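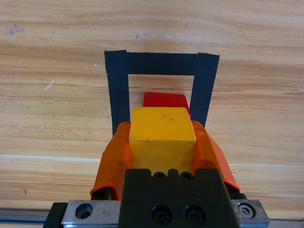
Red and yellow blocks at a taped square on a wooden tabletop.

About Zermont

Zermont prepares sorting and stacking exercises for primary schools. Each exercise uses plain coloured blocks and a work area marked on the table in black tape. Tape was chosen over printed mats in February, after 94 trial sessions. The current set has 4 exercise sheets. Emese Vida edits the sheets; Keyvan Azimi handles orders and replacement blocks.

Filed under: Who we are, Table work
Shares: 200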